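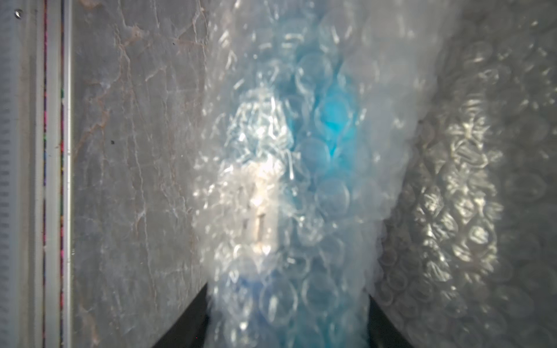

Item 4: blue item in bubble wrap.

Baxter Street Ceramics and Glass Collection
Collections Storage Working Group
Minutes, March meeting, 2:00 p.m., Room 3

Present: Refilwe Le Roux (chair), Silviu Voicu (registrar), two members of the conservation staff, one member of the facilities staff
Apologies: loans officer

1. Minutes of the previous meeting
Approved with one correction. Under item 6, "Bay 11" should read "Bay 12".

2. Matters arising
The humidity logger in Bay 7 has been replaced. The old unit was reading high against the reference instrument and its February data will be marked as unreliable in the climate file. The door seal on the north store is still outstanding. Facilities to obtain a second quote.

3. Inventory check
S. Voicu reported that the shelf check is complete for the main store. The database lists 3,903 objects at that location. Discrepancies are limited to location codes entered before the Zumau shelving was installed, where the old four-digit codes were never converted. No objects are recorded as missing. Corrected codes will be entered in batches of 100, with a spot check after each batch.
R. Le Roux asked that the old code be kept in the notes field. Agreed.

4. Packing materials
The group reviewed the use of bubble wrap in long-term storage. Conservation restated the current guideline: bubble wrap is acceptable for transport and short holding periods, with acid-free tissue between the object and the plastic. It is not to be used as a permanent wrap. Cells in direct contact with glazed or gilded surfaces can leave ring marks, and some older plastics become tacky with age.
Agreed that wrapped objects held longer than 60 days will be opened, inspected and rehoused in boxes with cut foam. The wrap date is to be written on a tag tied to the outside. Tape is to be applied to the wrap only, with one end folded over as a pull tab.
The existing stock of wrap will be used up on outgoing loans.

5. Foam and box supply
Samples were received from Irna and Lolex. Both are closed-cell polyethylene foam. The Irna sample cut cleanly with a long blade. The Lolex sample tore at corners on tight curves but is available in thicker sheets. Conservation will run a tarnish test on both before any order is placed. Spending limit for this order is $3,000, including freight.

6. Bay 12 reshelving
Heavy stoneware will move to the two lowest shelves. Facilities confirmed the load rating of the uprights but could not find the rating for the shelf inserts. Work on hold until this is supplied in writing.

7. Actions
SV: enter corrected location codes, first batch before the next meeting.
SV: produce a list of all wrapped objects with wrap dates where known.
Conservation: tarnish test, both foam samples.
Conservation: revise section 3 of the packing guideline.
Facilities: second quote for door seal; shelf insert load rating.
RLR: circulate draft tag layout.

8. Any other business
None.

Meeting closed at 3:10 p.m.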